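Removing tannin and curry stains from plastic bowls without clouding them

Posted in Kitchen and Laundry, 2 replies, last active in May

Liudmyla Moroz

I have a set of coloured plastic picnicware, bowls and plates, that I use for most meals. It is several years old and has no recycling number or resin code that I can find on the base. Two problems have developed.

First, the lighter pieces have taken on a yellow-orange tint where curry or tomato sauce was left in them overnight. Dish liquid and hot water remove the grease but not the colour. Second, the bowls that go through the dishwasher have lost their gloss on the inside and feel slightly rough to a fingernail. The ones I wash by hand are still shiny.

What I have tried so far:

Bicarb soda paste, left 2 hours, rinsed. Slight improvement on the tint, and I suspect it made the roughness worse.
White vinegar soak overnight. No change to the tint. The whitish film on the rims came off.
Denture tablet from the chemist in warm water. Some improvement.

I would like to know whether the colour can be taken out fully, whether the dull surface can be restored, and whether there is any reason to stop using the bowls for food. Water here is hard. The dishwasher is a Brumel benchtop model and I run it on the normal program with powder.

Reinaldo Marinho

You have three separate faults and they need separate treatment.

The yellow-orange tint is dissolved pigment. Curcumin from turmeric and lycopene from tomato are both oil-soluble, and they move into the plastic with the fat, particularly when the food is hot. Once in, they are below the surface, so scrubbing does nothing useful. Curcumin breaks down in ultraviolet light. Wash the bowl, dry it, and put it outside in direct sun with the stained face up. Two full days in summer is usually enough for a turmeric stain, longer in winter. Window glass blocks part of the UV, so a sunny sill works more slowly. Tomato fades too, less completely.

If you have no sun, use an oxygen bleach (sodium percarbonate, sold as laundry soaker). Dissolve one tablespoon per litre of water at 50 degrees, submerge the bowl and leave it for 6 hours. Rinse twice. Do not mix it with the vinegar, and do not use chlorine bleach on coloured ware. It can strip the dye in patches, and reds tend to show it first.

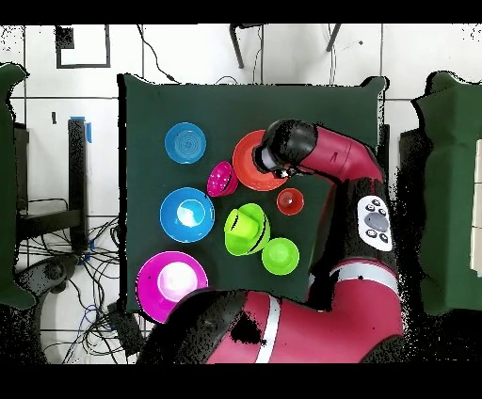 Water hardness accounts for your whitish film. Calcium carbonate deposits where the last water dries, which on a bowl left right way up is the bottom of the inside, and on an inverted one is the rim. Vinegar dissolved it, which confirms the diagnosis. Check the salt level in the dishwasher if the Brumel has a softener, and use rinse aid. Shape matters more than people expect. A smooth bowl drains cleanly when tilted, but one with concentric ridges in the base, like the small light-blue one at the top left, holds a ring of water in each groove and will scale up sooner. Go around the grooves with a soft toothbrush and vinegar once a month, then rinse and dry with a cloth.

The loss of gloss is a different matter. Dishwasher powder is strongly alkaline and mildly abrasive, and on the hotter programs the plastic softens enough to be marked by it. Add cutlery marks and you get a surface full of fine scratches. These scatter light, hence the dull look, and they hold pigment, hence more staining. It can't be reversed in any way I would recommend for food ware. Plastic polish will bring the shine back on a headlight lens, but I would not eat from the result.

To slow it down on the remaining pieces: top rack only, lowest temperature program, gel instead of powder, no heated dry. Hand washing is better again. Coat the bowl with a film of cooking oil before tomato or curry goes in? I have seen this suggested. The pigments are oil-soluble, so I can't see a mechanism, and when I tried it there was no difference.

On food safety, a stain alone is no reason to discard a bowl. Discard it if it is cracked, sticky to the touch after washing, flaking, or smells of anything when filled with hot water. Without a resin code, assume it is not microwave safe. If any of it is melamine, keep it out of the microwave and away from very hot or acidic food. Melamine is hard and rings when tapped. Polypropylene gives a dull sound and flexes in the hand.

Nimby

just buy new ones, mine were a 12 piece set from Sriwong and cost less than the bleach. Also the sun thing does work, I did it with a lunch box, left it on top of the wheelie bin and it came out nearly white. Took over a week though but it was cloudy. Don't put the lid out, mine warped.

Liudmyla Moroz

Thank you both. Tapped them all and they are dull-sounding and flexible, so polypropylene by that test. The worst bowl is outside now. The Brumel does have a softener and the salt compartment was empty. The hardness dial goes to 17 and it had been left on the factory setting. I have filled it and will move it up one step at a time until the film stops.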